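Fetenar: Kleinkram sortieren, Schale für Schale

Eine Sammlung zum Sortieren von Haarschmuck, Armbändern, Anhängern und allem, was sonst noch in Schubladen zusammenfindet. Gepflegt von Yuto Shibata und Lorcan Ó Ceallaigh. Stand dieser Fassung: 2. November 2010.

Worum es geht

Angefangen hat das Ganze im Januar mit einer einzigen Keksdose voller Haargummis, und inzwischen sind es 2000 Einträge! Wir sammeln, wie Leute in ganz normalen Wohnungen ihren kleinen Schmuck auslegen, gruppieren und wieder wegräumen. Jeder Eintrag besteht aus einer Ausgangslage (alles durcheinander in der Schale), einer Ordnung, für die sich jemand entschieden hat, und einer kurzen Notiz dazu. Gerade die Notizen sind eine Freude, weil kaum zwei Leute gleich sortieren. Die einen gehen nach Farbe, die anderen nach Körperteil (Haar, Handgelenk, Schlüsselbund), und eine ganze Familie aus Grurnville ordnet konsequent danach, was beim Tragen klappert.

Was in die Schale kommt

Flach soll sie sein und einen Rand haben, damit Perlen und Ringe nicht davonrollen. Ansonsten ist alles recht: Haarklammern, Haargummis mit und ohne Perle, Armreifen, geflochtene Bänder, Spiralarmbänder, Schlüsselanhänger. Wir nehmen höchstens 10 Teile pro Schale. Bei mehr liegen die Sachen übereinander, und dann sucht man nur noch. 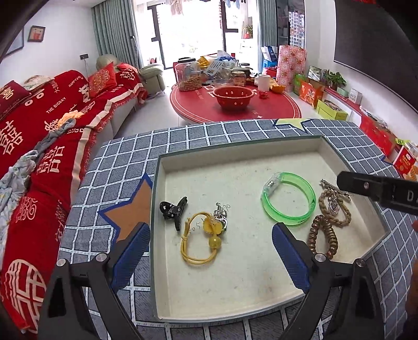 Am meisten Spaß machen die Grenzfälle. Ist ein Haargummi am Handgelenk noch Haarschmuck? Gehört ein Armband mit Anhänger zu den Armbändern oder zu den Anhängern? Wir haben darüber lange Mails geschrieben und uns am Ende darauf geeinigt, beides zuzulassen, solange es in der Notiz steht. Wer die Sammlung auswertet, findet solche Fälle unter dem Stichwort "doppelt".

Felder pro Eintrag

schale: laufende Nummer der Schale
teile: Liste der Gegenstände, frei formuliert
gruppen: die gewählte Ordnung, höchstens 8 Gruppen
notiz: ein bis drei Sätze, gern auch mehr
ort: Wohnzimmer, Küche, Flur, Bad oder sonstiges

Die beiden Teilsammlungen

Cordier enthält die Einträge mit fester Aufgabe, etwa "nach Material" oder "alles fürs Haar zuerst". Huria ist die freie Hälfte, dort gab es keinerlei Vorgaben. Wer neu einsteigt, sollte unbedingt in Huria stöbern, da stecken die schönsten Ideen drin!

Bekannte Lücken

Broschen und Ohrringe fehlen fast ganz. Die Farbnamen sind nicht vereinheitlicht, "bronze", "kupfern" und "braun" meinen manchmal dasselbe. In Cordier sind 3 Einträge ohne Notiz geblieben, die tragen wir nach. Verhedderte Ketten haben wir bisher ausgelassen, Lorcan arbeitet aber schon an einem eigenen Feld dafür.

Mitmachen

Schale auf den Tisch, Schublade auf, los. Bitte die Teile vor dem Sortieren notieren, hinterher vergisst man die Hälfte. Korrekturen an bestehenden Einträgen gehen an Yuto, neue Einträge an Lorcan.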